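Progress report, Korgate slots review site
To: Murali Pinto
Period: through March

Quick one, sorry it's short on polish. Numbers first, then the stuff that's late.

Reviews. 62 new slot reviews up since the last report, all on the new template (reels, lines, bonus round, volatility, mobile play). Old template is gone from everything except the fruit machine section. Those need rewriting from scratch, the text is too thin to convert. Next quarter.

Ratings. Category scores finally add up. The old formula was counting the bonus score twice on any game with free spins, so half the top list was too high. Fixed, rerun on all 446 live reviews. Expect a few emails from studios whose games dropped. Two already in, answered both, standard wording. 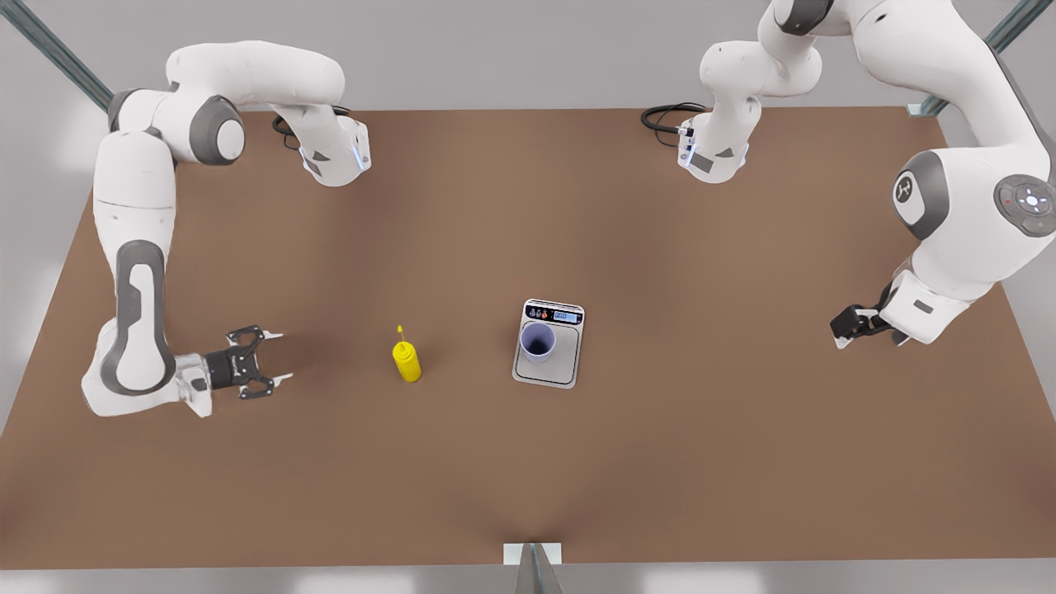 Reader comments. Back on, with moderation. Queue gets cleared in the morning and again at 4 pm. Mostly people asking if a game is available in their state, so I want a proper box for that at the top of each review. Kunusine quoted for it, quote is in the shared folder. Needs your ok before they start.

Newsletter. 3,260 subscribers after we cleaned out the dead addresses. Smaller list than you're used to seeing, but the opens are better. Going out once a month, not every two weeks. We didn't have enough to say.

Demo play. This is the late one. The Marar feed works on desktop, breaks on older phones: game loads, sound starts, spin button sits under the cookie banner. They know. They've promised a fix twice. Until then demos are switched off on mobile and there's a line of text saying so. If it isn't sorted by the next report I'd like to look at Bovham instead. Smaller catalog, but their demos ran fine on every phone we tried.

Responsible play pages. Rewritten in plain language, checked by the lawyer, live. Link is in the footer and at the end of every review. Age notice now shows before the demo loads, not after. That should of been done last year.

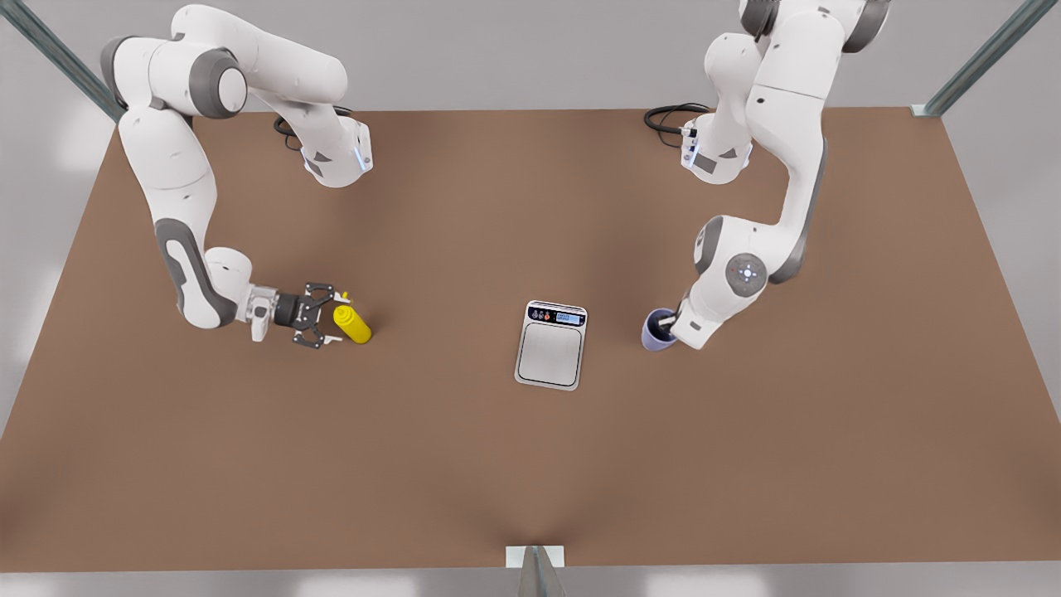
Tabletop workspace with a kitchen scale, yellow bottle and purple cup (rendered).

Staffing. 3 freelance writers, same as before. One is going down to half time over the summer so output will dip. I can cover some of it if the fruit machine rewrite moves back a month. Tell me which you'd rather have.

Spend. Inside budget on everything but hosting. Hosting went over becuase of the image backups, moved those to the cheaper plan. Invoices attached seperately.

Need from you:
- yes or no on the Kunusine quote
- whether to wait for Marar or start talking to Bovham
- fruit machines or normal output over the summer

Next up: rerun of the top list page, jackpot tracker (test version only, please don't mention it to anyone outside yet), and a search filter by number of pay lines. Readers keep asking for that last one. Draft should be ready for you to click through before the next call.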